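A morning at the Brorkbridge button works

14 shares · 6 comments

So I finally got myself to Brorkbridge for the open morning at the old button works, having meant to go every year since we moved up here! It runs for one morning in October and you have to be at the gate by half nine, and parking on Figueroa Street is hopeless, so get the bus if you can.

Evie Hebden took our group round. She started there as a Saturday girl sorting blanks and now runs the dyeing room, and she has a voice that carries over anything (lucky, as the presses were going). We began in the pattern store, which was my favourite bit by miles. There are 543 numbered drawers along one wall, each with a sample button sewn to the front, and you're allowed to open any of them. I found the exact toggles from my school duffel coat in drawer 70 and got far too excited.

Then the dyeing, which smells like a wet dog in a vinegar shop. They still do the small orders in pans, 100 buttons at a time, stirred by hand, and Evie can tell from the colour of the froth whether a navy is going to come out purple. She let a lad of nine have a stir and he didn't want to give the paddle back. The horn buttons take longest. They're mostly for a coat maker in Lamorville who sends back anything with a streak in it, and the rejects go in the shop at 70p a scoop, so I am quite grateful to the coat maker.

Tea was in the canteen, urn tea, proper cups, and a very good parkin. I sat with a man called Manolis Fragkou who had come all that way for shirt buttons and knew more about shank holes than I'll ever need to. 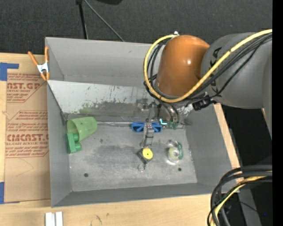

Now, the shop. It's only open on the day itself and there's a scrum for the scoop tubs, so go there before your tea and not after, as I did. The mother-of-pearl had gone and so had most of the reds. I came away with brown horn, some greeny glass ones and a card of coat buttons in a glossy orange, the same sort of orange as the joint on that robot arm, and they're going straight on my grey cardigan whatever my sister says. Cash only, by the way, and bring your own bag.

They do a second tour at eleven that takes in the boiler house, but my knees had had enough of the stairs. Next year I'll do that one first. If anyone has been round it, is there somewhere to sit down?

6 comments · Leave a reply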